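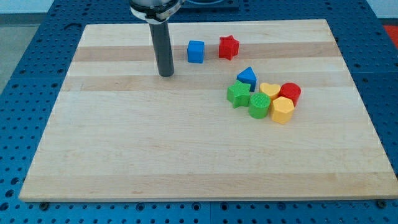

What is a shape block good for once a child can already get it through the right hole? Sorting, lining up, stacking, trading, pretending it's a sandwich – pretty much everything that happens in the year after the box stops being a puzzle.

Speaker notes, Fanier parents' evening, 2020-11-19

Welcome everybody, and thank you for coming out. Coats can go on the chairs at the back. Wait for the door to settle before starting, because the first few minutes always get lost otherwise.

I want to talk tonight about loose blocks on a plain board. I know that sounds like a small subject for an evening, and when I first suggested it to the playgroup at Drolach I got a few polite smiles, but I've been bringing blocks and a board to sessions for 19 years now and I still go home with something new to think about.

Start with the board. Pale wood, flat, nothing painted on it. People ask me if a tray wouldn't be better, with a nice lip to stop things rolling away, and a tray is fine! Use your tray. But I like a board because a child can slide a block right up to the edge and decide what to do about it. (Pause here, somebody usually laughs who has a toddler at home.) And pale wood is kind to bright plastic. A blue cube or a red star shows up very clearly against it, and a child who is still working out what to look at gets a bit of help.

Now, how the blocks are put out. On the slide most of them are bunched up close together, with a blue cube and a red star set apart from the rest. I'd like you to look at that for a moment without me talking.

Ask: which one would your child reach for first?

Let them answer. Give it a good 2 minutes, longer if they're chatty. Somebody will say the star, and I tend to agree, a star has all those points to get hold of. Somebody else will say their child would go straight for the bunch and pull it apart, and that's lovely too, say so.

Then talk about color and shape pulling in different directions. There's a blue cube, and there's also a blue triangular block at the top of the bunch. Do they belong together? A three-year-old may well say yes, they're both blue, and a week later the same child will tell you very firmly that they don't, one is a box and one is a roof. I heard "roof" at Kedum this August and I've used it ever since – I had been saying "prism" to small children for years, poor things.

Please don't correct the sorting. If I could only leave you with one thing it would be that. Ask "tell me about these ones" and then wait. The waiting is hard, I'm bad at it myself, I fill silences for a living.

Texture, quickly. The tops of the cube and the star aren't perfectly smooth, there's a fine pattern on them. Pass round the blocks from my bag at this point and have people close their eyes and run a thumb over the faces. Let the blocks go all the way round the room before moving on, even if we're running behind.

A word about quantity. At Tamiru we once had 166 blocks in a single bin, all donated, very generous, and the children tipped them out and walked away. We put most of them in the cupboard and swapped a handful in each week. The play got longer almost straight away. So if you have a big tub at home, try hiding the greater part of it.

Tidying up. The sorter box comes back into its own here, because posting the blocks through the holes is the clearing away. Little ones will do it happily, especially if you hold the lid and act surprised. Older ones want to race. I let them.

Handout is on the side table, with 3 games to try at home. Mention the guessing one with the pillowcase if there's time.

Questions, then tea. Remember to collect the blocks before people go, the star went home in a pocket last time.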